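Home | Visits | Reports | Members | Contact

Print this page | E-mail this page

Okwood visit: notes on a dropped-load fault

Our group went to the Rulitz lab at Okwood in September to hear about a fault in the table-setting cell. The task is simple on paper. Cups go onto paper doilies, and a tray is loaded or cleared. Pascal Oltmanns, who runs the cell, had logged 300 cycles before our visit and gave us the full record, failures included.
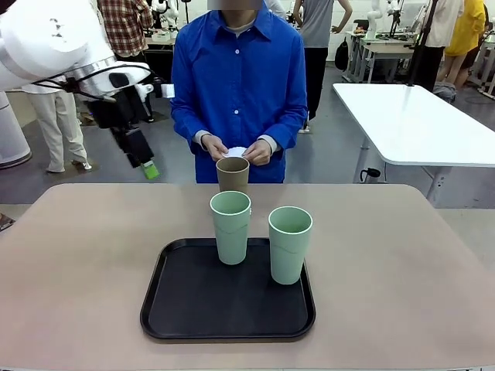
The fault first appeared at cycle 288. The arm closed on a cup, reported a good grip and moved off with nothing in the fingers. The controller uses finger position to decide whether a part is held. A paper cup wall gives way under load, and the reading for a soft cup had drifted close to the reading for an empty grip. The threshold had been set on a rigid test piece and never changed.

The second finding concerned safety. On a missed grip the program went straight to a retry, at full speed, with no check on whether a person had stepped up to the table to reset the cups. Oltmanns found this while reading the log. There was no contact and no injury.
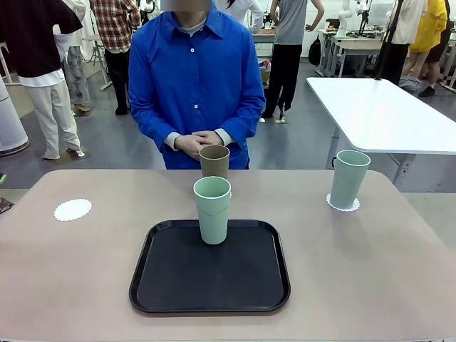
Report by Arvo Juntunen
Visits section, Widside

Rulitz has made two changes. A missed grip now stops the arm and waits for a manual release. The grip threshold is taken from a short calibration on the actual cups, repeated every 100 cycles. The new stop takes 2000 milliseconds to clear after release, and several of us thought that was short. 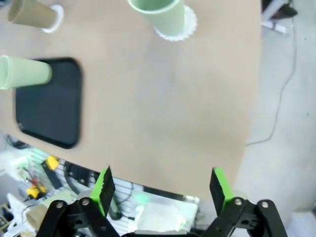 Recovery from a tipped cup is still open. The planner assumes every cup is upright and grips it across the sides. A cup lying on its side on the tray, mouth to the left, as one of the green ones is here, falls outside that assumption and has to be set up again by hand. Buschmann, who supply the planning software, have been asked for a pose check before the approach move. No delivery date was given.

Slides from the talk can be requested from the visits section.

Last updated: September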